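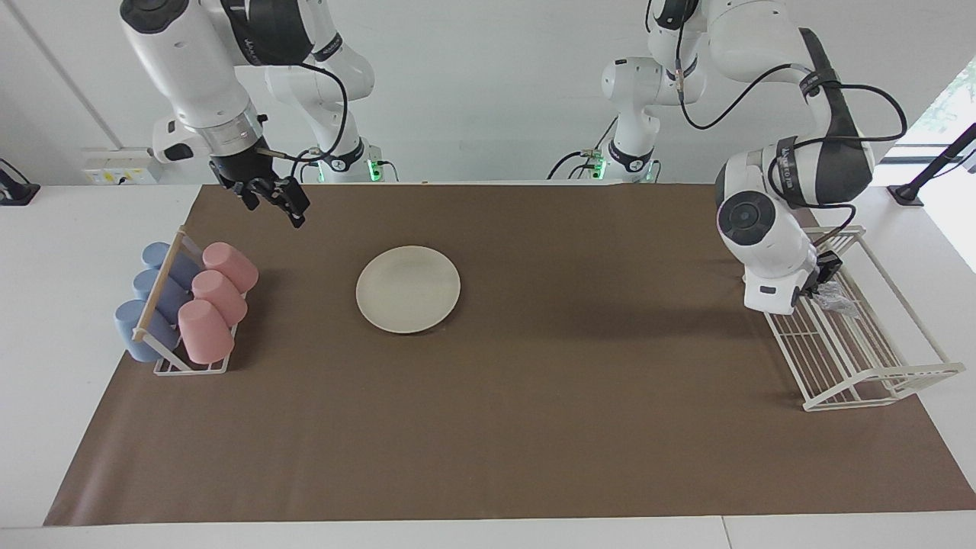
Racks, cups and draining boards

Cillian Phelan

Finally getting these up, sorry to everyone who asked in November. It's a page about drying up. Cup racks, dish racks, tea towels, the bits of counter they live on. Started as a thing for the Haldane newsletter (one page, four pictures) and then people kept sending me their kitchens. Had 211 in the folder at one point. Most were the same rack from a slightly different angle so I've been brutal.

Not in any order. Captions done quickly on the train, will fix spellings when I get a minute. Click for the bigger version, if it's slow try again in the evening.

Cups on their sides
White wire rack, plastic cups, blue ones down the left. I do mine upside down and always have. Tried it sideways for a week after this and the rims stayed off the tray, so maybe there's something in it.

Paper under everything
My aunt's method. Brown paper on the counter, racks on top, change the paper when it goes soft. Cheap. Looks like a parcel depot but her worktop has no rings on it at all.

Top shelf, Haldane kitchen
The old rack before it went. Feet rusted through on one side so it leant. Somebody had wedged a cork under it, you can just see the cork.

Omex two-tier
Bought secondhand, 4 quid. Plates below, mugs on top, and the mugs drip on the plates. Have kept it two years anyway as it fits the gap next to the cooker.

Same again, loaded
After Sunday lunch at my sister's. Three pans and a colander balanced on the end. Took the photo and got out of the way.

Tea towel rail
Stripy ones are for glasses, plain for everything else. There is a sign. No one reads the sign.

Tendamura, the back sink
Lovely deep sink, tiny draining board, so the rack goes across the top of the bowl. Long wires, good strong thing. The landlord left it behind. Light coming in from the yard, about the only picture here I'd print.

Tendamura again, from the door
Bit blurry. Wanted the tiles in. Green ones behind the tap are original, the white is where the boiler pipe went through.

Cutlery pot
Handles up or handles down, had 30 emails about this and I'm not reopening it. Knives down. Everything else as you like.

The Pestis mugs
Set of these from the garden club sale, all with the beetle on the side. The handles are too fat for any rack I own so they dry on a folded towel.

Pegs
Wooden pegs on a board, one cup each, screwed to the wall over the sink. Made by a neighbour out of a broom handle. Two of the pegs droop and the cups slide off if you shut the door hard.

Lunchboxes
The lids are the trouble. Stood up between plates they hold a puddle in the groove, laid flat they never dry. Best answer so far is the toast rack, second shelf, next picture.

Toast rack doing lids
As above. Works for the small square ones. Big round ones no.

Under the rack
Took the rack away and photographed the tray. Limescale mostly. Vinegar, leave it 40 minutes, rinse. Should of taken a picture afterwards and forgot.

Caravan version
Folding rack, folded. Goes flat behind the seat. The clips ping off and you find them in your shoes.

Mum's draining board
Steel, with ridges, older than me. She doesn't own a rack. Everything leaned on everything else in a big heap and I've never seen her break a thing.

Window sill overflow
When the rack's full it all goes along the sill. Jam jars, a jug, the plunger from the cafetiere. Nearly knocked the jug out taking this one.

Last one
Dry and put away, cupboard door open. Handles all facing right becuase I did it, by tea time they were every which way again.

More to come when I've sorted the rest. Still after pictures of corner racks and anything with a lid. Send them full size please, not pasted into a document, and say whose kitchen it is if they don't mind.

C.P.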